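Subject: Re: [lodging-members] Change to cancellation terms at the Arngate properties
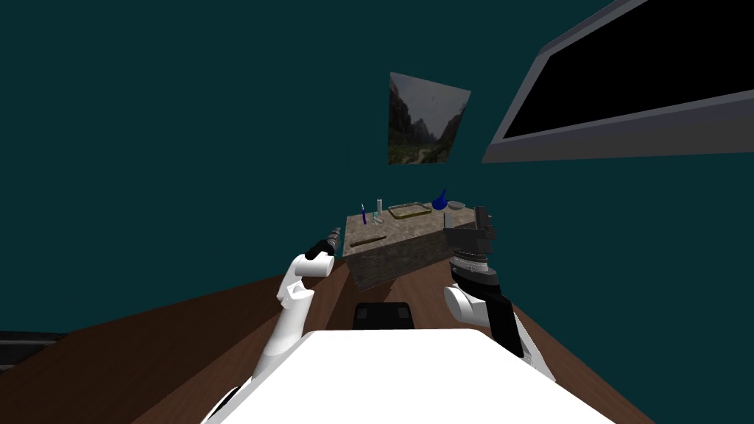 Dear members,

Thank you to all who wrote following the notice on group rates. Several of the replies raised the same question, and Ms. Hajdu's message, quoted below, puts it most clearly. I am answering on the list so that every member office has the same information before the new terms take effect on 15th December.

Judit Hajdu wrote:

> Our office has two parties booked into the Linel House for June, one of
> them under a contract signed before the notice went out. The contract
> gives us 60 days to release rooms without charge. The notice says 90.
> The hotel's reservations desk told us the longer period applies to
> everyone, and the sales office told us the opposite. Which is correct?
>
> I would also like to know whether the deposit is still taken per room or
> is now a single amount for the whole party. The notice mentions both in
> different paragraphs. Our clients are asking and we would prefer not to
> give them an answer we must later withdraw.
>
> Finally, is breakfast still included at the Kurup property? It has
> disappeared from the rate sheet.

On the first point, the contract governs. Any group agreement signed by both parties before the effective date keeps its original release period. Ms. Hajdu's office may therefore return rooms up to 60 days before arrival without charge. The 90-day period applies only to agreements signed on or after the effective date, and to earlier agreements that are reopened at the request of the booking office. Adding a night, or adding rooms beyond the original block, counts as reopening. Correcting the spelling of guest names, changing bed types, or supplying a late rooming list does not.

The reservations desk at the Linel House has been sent a written correction. Members who received the earlier answer by telephone and released rooms as a result should write to the group office with the booking reference. Those rooms will be restored where they have not been resold. Where they have been resold, the hotel will offer a comparable room in the same building or, if the guest prefers, at the Kurup.

On deposits, the notice was unclear and I regret the confusion. Groups of fewer than ten rooms continue to pay one night's room rate per room. Larger groups pay a single deposit of $2000, regardless of the length of stay. Either deposit is credited to the final bill. It is not an additional fee, and it should not be shown as one on client invoices. The deposit is returned in full if the whole booking is cancelled within the release period - members should allow ten business days for the transfer, and longer if payment was made by check.

Breakfast remains included at the Kurup for all group rates. The line was dropped from the rate sheet when the columns were rearranged. A corrected sheet will be sent to each office, and until it arrives members may rely on this message. At the Linel House breakfast is included on weekends only, as before. Guests with dietary needs should be noted on the rooming list and not by separate e-mail, as the kitchens work from the rooming list.

Two further matters were raised privately and may be of general interest.

The first concerns late arrival. Rooms are held until midnight on the first night without a card guarantee. After that the hotel may release them, and the first night is charged. If a flight is delayed, a call from the tour leader to the front desk is sufficient to hold the entire block. The name of the person who took the call should be written down.

The second concerns the Homeck annex. All 77 rooms in the annex are on the group inventory again, including the ground-floor rooms with step-free access. These may be requested at the time of booking but are assigned by the hotel. Members booking for guests who use a wheelchair should say so in the request itself, and should ask for written confirmation of the room type before the deposit is paid. The annex has no restaurant of its own; its guests take their meals in the main building, a short walk across the courtyard.

Parking for tour buses is unchanged. One space is provided per group without charge, and a second may be reserved at the posted daily rate.

Questions about an individual contract should be sent to the group office directly, with the reference number in the subject line. Questions on the wording of the terms themselves are welcome here, and I will continue to reply to the list.

Ms. Hajdu, a countersigned copy of your original agreement will be sent to you separately. Please let me know if the release date printed on it differs from the one in your records.

Sincerely,

Jinlong Cui
Group Contracts
Arngate Hotels

Recent messages on this list

Rooming list template, revised
Re: Tour leader rooms at the Kurup
Bus parking at the Linel House
Re: Re: City tax on invoices for school groups
Homeck annex: elevator hours
Request for winter rate sheets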